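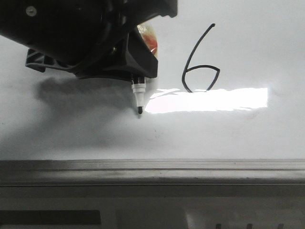 Chapter 7
Bringing a Film to the Cinemas

After reading this chapter you should be able to
explain the work of a distributor and how it differs from the work of a producer
read a simple box office report
describe how the money from one ticket is divided
discuss why a well-known actor does not always bring a full hall

Key terms: distributor, exhibitor, print and advertising costs, minimum guarantee, holdover, opening weekend

7.1 The case of Sellside

When the shooting of Sellside was finished, its producer Radosław Kołodziej believed that the most difficult part was behind him. The film was a drama about two brothers who sell the family's land. It had a popular television actress in the main female role, and the small company which produced it, Clullusent, had paid almost a third of the budget for her. Newspapers had written about her during the whole shooting, mostly about her private life.

Four distributors saw the film. Three of them answered politely that it was too slow for the summer and too small for the winter. The fourth was Cheung, a family firm which owned no cinemas but had good relations with many owners. Cheung did not offer a minimum guarantee, that is, a sum paid to the producer before the release. It offered to pay for the posters and the trailer, to take these costs back from the first income, and to divide the rest with Clullusent in equal parts. Kołodziej signed after a week of thinking.

The film opened in December. In the first week it sold 1,511 tickets in all cinemas together. In most towns it was taken off the program after this week and its halls were given to a foreign comedy. The one exception was Vandovdale, where the only cinema has a single hall with 254 seats. There the manager, Benedicta Osei, kept Sellside for another three weeks. She had moved it from the late evening to five o'clock in the afternoon, when the older people of the town prefer to come, and she had noticed that many of them came with a neighbor the second time.

The income from Vandovdale was not enough to change the result. After Cheung had taken back its costs, there was very little to divide, and Clullusent could not pay its debts until the film was sold to television in the next year - at a price which was also lower than planned.

We will return to this case several times in the chapter. For now it is useful to remember who made which decision. The producer chose the actress and accepted the contract. The distributor chose the month and the number of cinemas. The exhibitor, in this case Osei, chose the hour of the screening and the length of the run. The public was asked last.

7.2 Three parties, one ticket

A film reaches its public through three parties. The producer makes the film and owns the rights. The distributor receives from the producer the right to offer the film in a certain territory for a certain time. The exhibitor owns or rents the cinema and sells the tickets. In small countries one company can be two of these parties at once, and sometimes all three, but it is better to study them separately first.

The money travels in the opposite direction. It comes in at the ticket window, and the exhibitor keeps a share before anything is sent further. We begin therefore with the exhibitor's share and with the question of how it changes from the first week to the second.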